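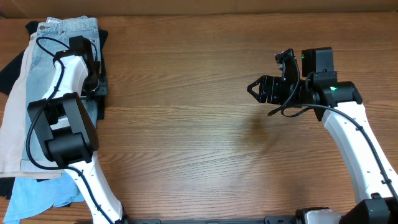

Wasness 30-Minute Desk Timer

I make the Wasness in a rented workshop in Drekuvville, and I've used one every working day for longer than I'd like to admit. I'm a terrible starter. Give me a tax form or an email I don't want to write and I'll go sharpen pencils (I own a lot of sharp pencils). I tried the timer on my phone for a while, but picking up the phone to set a timer is how I end up reading about volcanoes for an hour.

So this one does very little. You turn the dial, a red band shows how much time is left, and when the band is gone it makes a soft click and a single low chime. The longest it goes is 30 minutes. People write in asking for a 60 and I keep saying no, sorry! Half an hour is as much as I can promise myself on a bad afternoon, and if things are going well you just turn it again.

There are 3 chime settings: normal, quiet and off. I leave mine on quiet. The switch is underneath and a little stiff on new ones, so use a fingernail.

What you get
Timer, one AA battery (already in, pull the paper tab), and a pad of tear-off sheets with room for one task each. Just one. If you write two on there I can't stop you, but I'll be disappointed.

Size and weight
It weighs 206 grams with the battery, heavy enough that it stays put when you turn the dial with one hand. The rubber feet come off if you'd rather have it slide.

Colors
Cream, slate and a dark green called Ukska, named after the paint shop's label, and I never did find out what it meant. Green sells out first, usually by May.

From a customer
"I set it for ten minutes to clear out my inbox and did the whole thing. My wife wants her own now." Dexter Pettigrew

Good to know
It ticks. Very faintly, but if you're bothered by a wall clock you'll hear it. The dial only turns clockwise, so please don't force it back to zero, just let it run out or press the center to cancel.

I've sold 1,386 of these so far and I still pack every box myself, normally before 9 in the morning when I'm good for anything. Orders that come in after that go out the next working day. If yours shows up with a sticky dial, write me and I'll send another one.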